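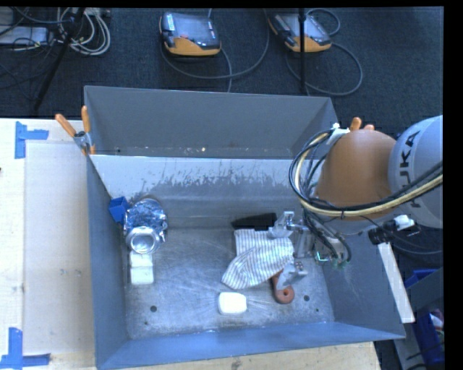

Nalau Household Goods Sorting Trial
Progress report to the Kistholm Fund
March 25, 2006
Prepared by Xinyi Lü

1. Status

The trial is on schedule. Work in this period covered the mixed small goods stream: cloths, utensils, small blocks and other loose items that reach the Nalau depot together and have to be separated before they can be reissued. The furniture stream was closed out in the last report and is not discussed again.

2. Work completed

The sorting station is set up on a wooden table with two grey metal bins, one directly behind the other. The front bin holds the unsorted load. Metal was chosen over the cardboard trays used at Bellamy, which lost their shape after a few weeks and had to be taped at the corners. The slanted end walls let items slide back toward the middle of the bin, and fewer small pieces are left in the corners.

A total of 892 items were processed in the period. Each was entered on the Lunora sheet with a type, a condition grade and a destination. Items with no clear type are entered as "other" and set aside for a second look at the end of the shift.

3. Findings

Cloths remain the main cause of delay. A striped dish cloth that lies flat is easy to grade, but one that has folded over on itself hides whatever is beneath it, and the contents of the bin cannot be judged until it is lifted out. The working rule is now to remove all cloths first, grade them last and leave hard items in place in between.

Flat dark items are often missed when they lie against a cloth or another item. Pale blocks and reddish-brown pieces stand out well against the grey metal and were rarely missed.

Fill level matters more than expected. Bins loaded past the halfway mark took longer per item and produced more grading errors. Loads are now capped at 80 items - fewer when the share of cloths is high.

4. Open points

The grading wording for "worn" and "stained" is still read differently at Bellamy and at Nalau. A shared set of sample cloths has been requested from Bellamy and has not arrived.

The Lunora sheet does not allow a second destination for an item. Pairs and sets that become separated have to be entered by hand in the notes column and matched later.

5. Next period

Work to June will cover mixed loads with glass and ceramic pieces. Padding for the bin floor is being priced. No change to the budget is requested.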